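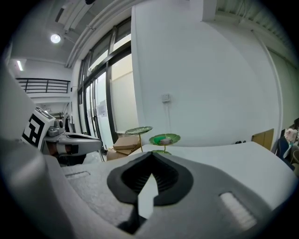 Flurdale 活动室 临窗区安全巡查表（附备注）
填表：Jyoti Gautam 复核：Hrefna Norðdahl
时段：上午开门前 月份：三月

先说一句，这次巡查做得特别开心！上回列出来的毛病大半都处理掉了，临窗这一片现在坐下来喝茶摆点心真的很舒服。下面照老规矩，每项写“合格”“留意”或“整改”，后面跟备注。备注有长有短，想到什么写什么，大家看到不同意的地方直接在底下补。

一、桌面与桌边

1. 桌子放稳，四角按压不晃
合格。白色那张桌子我用手掌压了每个角，又推了一下，纹丝不动。上次垫的脚垫还在，Statero 的那种自粘款，粘得很牢，推荐别的房间也换上！

2. 桌面无裂口、无翘边
合格。用干布顺着边摸了一圈，没有挂布。

3. 桌边留出空位，摆件不贴边
留意。绿色的小高脚盘太靠桌沿了。路过的人袖子一带就可能碰到，小朋友伸手也容易够着。请往里挪，离桌沿至少30厘米。挪进去以后其实更好看，从门口一眼就能看到那圈花边一样的盘沿，我很喜欢。

4. 桌面颜色与器皿有反差，视力不好的人也能看清
合格，而且是加分项！白桌配绿盘，清清楚楚。Hrefna 补充：金色的细杆在逆光时不太显眼，端盘子的时候请先看好杆子在哪里再下手。

二、高脚盘

5. 盘与杆连接处拧紧
留意。高的那只杆子细，盘面又宽，重心偏上，连接处要格外当心。我的办法是一手扶底座，一手捏住杆子轻轻转，有一点点松就从底下拧紧。每次用之前都做一遍，花不了多少工夫。

6. 盘面放平
整改。靠里那只高的盘面有点歪。空着摆看起来还挺俏皮，要放圆的东西就会滚。先拿下来查连接处，再查底座下面有没有垫着东西，弄平之前不要往上放吃的。

7. 底座完全落在桌面上，没有悬空
合格（矮的那只）。圆底座放得很实。高的那只等第6项处理完再一起看。

8. 盘沿无缺口
合格。这种叶子似的波浪边最容易磕，收的时候别叠着放，中间隔一层软布。我沿着边慢慢摸了一遍，滑溜溜的，保养得真好，谢谢上个月轮值的各位！

9. 承重
留意。高的一只只放轻的，比如纸托小点心、几颗糖。水果、整块蛋糕请放矮的那只或者直接用平盘。Chauhan 那边送来的大号玻璃罩不要往这两只上面扣，试过，头重脚轻。

10. 盘上物品的摆放
留意。矮的那只上面现在有一件鲜绿色的和一件浅粉白色的小东西，并排放着，颜色搭得很可爱。提醒一点：装饰用的小物和能吃的东西不要混放在同一只盘里，开场前请值班的人确认一遍，装饰归装饰，吃的归吃的。三岁以下的孩子来的场次，小件装饰一律收进柜子。

11. 清洁
合格。温水加中性洗涤剂，手洗，马上擦干。金色的部分不要用钢丝球，也不要泡着。

三、纸箱与通道

12. 纸箱不占通道
整改。桌子和窗之间堆着浅棕色纸箱。位置不算最糟，正门那条路是通的，可是要过去拉窗或者擦玻璃就得侧着身子。请在下次活动前清走，还有用的搬到储物间，没用的压平捆好放到回收点。窗边通道的净宽按我们自己的规定要有60厘米以上。

13. 纸箱堆放稳当，箱盖收好
留意。箱盖要么全合上，要么折到里面去，翘起来的边很容易勾到裤脚和包带。重的在下，轻的在上，堆的高度不要超过桌面。

14. 纸箱远离热源与插座
合格。附近没有取暖器。冬天加电暖气的时候，这一项要重新查，到时候别忘了！

15. 箱外有标签
整改。请用粗笔在朝外的一面写上内容和哪天可以丢。Zenstead 的那批样品也要写，上次为了找它们翻了大约8个箱子，结果在最底下。

四、窗墙

16. 玻璃无裂纹
合格。从里面看了一遍，外侧等天气好再看。这面高窗真是整个房间最好的地方，一定要好好爱护。

17. 黑色金属窗框牢固，无尖角毛刺
合格。手能够到的横档、竖档都摸过。高处的要用梯子，必须2人一起，一个上去，一个扶着。

18. 落地部分有防撞提示
留意。光线好的时候玻璃特别透，跑得快的孩子不一定看得见。建议在成人胸口和孩子眼睛的高度各贴一排圆点贴。我手上有一卷浅绿色的，和盘子正好配一套，哈哈，大家没意见我就贴了。

19. 强光下的食物
留意。午后太阳好的时候，奶油类和巧克力不要摆在靠窗一侧，往房间里面放。

五、收场时顺手做的几件事

20. 先收盘里的东西，再搬盘子，不要连着点心一起端。
21. 搬高脚盘要托底座，不要只拎杆子。
22. 桌面擦干再离开，地上的碎屑也扫一下。
23. 箱子如果又多出来了，请当天处理。

备注区

Jyoti：第6项和第12项最要紧，其余的顺手就能做。整改完请在表上写名字和时间。总的来说，这一角越来越像样了，每次开门看到都觉得心情好！

Hrefna：同意。第3项我已经和早班说过。第13项的高度限制我想再低一点，放到椅面那么高，搬的时候不伤腰，下次碰头聊。另外圆点贴我投赞成票，浅绿色很好。

Jyoti：高度那条听你的，先按椅面执行，表格我这周改。高脚盘的备用螺丝放在储物间左手第二个抽屉，小铁盒里，用完了请在盒盖上画个叉，我去补。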